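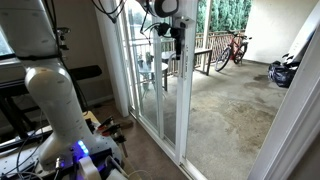
Unit 4 handout: Reviewing a home robot kit before purchase
Service Robotics in Practice, second-year option

Reading for this unit: the Prarkix quick guide, the Kaltberg service terms, and the notes below. Bring all of them to the seminar. The written task is at the end.

4.1 What is on offer

The Prarkix is a two-arm kit sold for work in ordinary homes. The buyer gets the arms, a gripper for each, the base, the control box and the cabling. Software is supplied by the same firm and runs on a laptop, which the buyer provides. Kaltberg sells the kit in this country and handles repairs.

The price on the current list is £3168 before delivery. That covers the hardware and one year of software updates. From the second year the updates cost £79 a month. The arms will still run if the payments stop, but only on the last version installed, and the help desk is closed to you.

The main rival in this price range is the Rarden, a single arm on a fixed post. It costs less and is easier to set up. It can't hold a thing with one hand and work on it with the other, so a fair comparison has to start from the job and not from the price list.

4.2 Reading the data sheet

Most students go straight to payload and reach. Both matter, but both are measured under the best conditions. Payload is given with the arm close in. With the arm stretched out the usable figure drops, and the data sheet for this kit leaves that second figure out. Ask for it in writing.

Gripper life is quoted as 2000 hours. Read the small print: this is for light objects and a slow closing speed. A gripper used on door handles, drawers and taps takes side loads, and side loads wear the joints first.

Look also for what is missing. The Prarkix sheet says nothing on noise. It gives the power draw at rest but not the peak, and peak draw decides whether you can share a socket with other equipment.

4.3 The site

A kit like this is reviewed in a real room. Before switching on, walk the site and write down:

Floor covering. Carpet gives under a loaded base, and a small lean at the bottom becomes a large error at the fingertips.
Thresholds and door tracks. Note the height of each and whether it lies inside the working area.
Glass. Doors and large windows trouble depth sensors, which may read the glass, the things behind it, or a reflection.
Light. Daylight through a glass door changes through the day. Do one run in the morning and repeat it at 4 pm.
Cable runs. Follow each cable by hand through the full range of the arm with the power off.
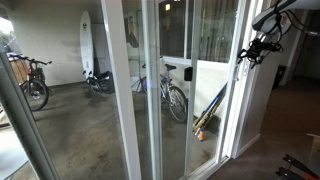
Glass needs more time than the other items. The usual check is to place a plain target at a known distance on the near side, take a reading, then move the target to the far side and take another. If the two readings don't differ by the distance you moved it, mark that area as unreliable and keep it out of the task. Repeat with the door open and with it closed. A sliding door has places where two panes overlap, and these should be checked separately.

The Tawfik method, used in last term's unit, scores each surface in the room from 0 to 2. Use it again for this work so that the results can be compared. A surface scored 0 is left out of all trials.

4.4 Service and support

Kaltberg asks for faulty arms to be sent back in the original box. There is no home visit on the standard terms. Carriage is paid by the buyer after the first year, and a loan arm is offered only with the higher plan. Cables and gripper fingers count as wearing parts and are not covered at any time.

The terms were changed in June. Older copies are still in circulation, and they promise a loan arm to everyone. Check which copy you have before quoting from it.

4.5 Written task

Write a two-page review of the Prarkix for a buyer with one room, one glass door and no technical staff. Give the full cost over three years, with your working. State one job for which the Rarden would be the better purchase. List any claim on the data sheet that you could not check, and say what you would need in order to check it.

Hand in through the course page by noon on the day before the seminar.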